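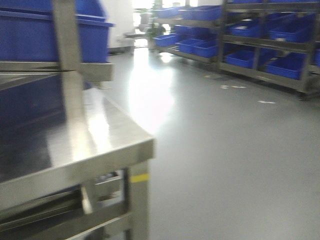 I'm Tadhg Doherty and I make Ako, a newsletter tool for small firms that have a mailing list and keep forgetting to write to it. If your last one went out in November and began with "Sorry it's been a while", hello, come in, you're my kind of customer.

I used to write newsletters for other people from a back bedroom in Sirnstead. Garden centres, a couple of dentists, a boatyard. I'd ring up at the start of the month, ask what was new, get told "nothing really", and then half an hour later they'd be telling me about the new van or the woman who'd come in for a hinge and left with a kitchen. That's your newsletter! The hard bit was getting it out of them, so Ako is mostly me on the phone, turned into software.

## What it does

Once a month (or once a fortnight, if you're keen) Ako sends you a handful of short questions. You answer by email or by leaving a voice note, typos and all. It puts your answers into one of the layouts, in the order you gave them, and sends you a draft. You change what you like and press send.

It doesn't write for you. I tried that in an early version and everything came out sounding like a hotel lobby, so I pulled it. Your words stay your words, Ako only does the tidying, the spacing and the nagging.

- 50 layouts, all of which I've tested on a very old phone
- Question sets for 16 trades, plus a general one that's better than it sounds
- Sign-up form for your website, and a QR code for the counter
- Unsubscribe link in every email, which you can't switch off (please don't ask)
- Plain figures afterwards: how many opened it, what they clicked, who replied

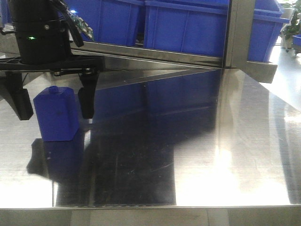 *Black gripper fingers over a polished steel tabletop.*

## Setting up

Set aside 15 minutes and have your list ready as a spreadsheet. Ako will take it with the columns in any order. It looks for duplicates and for addresses that are plainly wrong (you'd be amazed how many people work at "gmial") and shows you those before it imports anything, so you can fix them or bin them.

You'll need to add a record to your domain so your emails don't land in the spam folder. I know, I know. There's a walkthrough for the big hosting companies, and if you get stuck just forward me the screen you're stuck on. I answer these myself, usually before 10 in the morning with a coffee in the other hand.

Pick your question set, pick your day of the month, and you're done until the first questions turn up.

## Who's using it

Enriquez, the tile and flooring people over in Ustport, were the first to pay me any money. They'd been sending a price list as a PDF to the whole list and wondering why it was so quiet. Their first Ako issue was a short story about matching a hallway floor from a chipped corner of the old one, with a picture and a phone number at the end. They had 71 replies, mostly from people with chipped floors. They still send the price list, only now it's a link at the bottom.

## Price

One plan, paid monthly, cancel whenever. The price depends on the size of your list and the slider on the sign-up page shows it before you hand over any details. Your first issue is free, and if you never send a second one you never pay.

If you leave, you can take your list and all your back issues with you as ordinary files.

## What it won't do

No text messages, no social posting, no abandoned basket emails. If you run a big online shop you'll want something heftier, and I'm happy to point you at one. It also won't handle two brands under one login yet. That's next on my pile, after the Welsh version of the question sets.

Anything else, use the reply address on any Ako email. It comes to me.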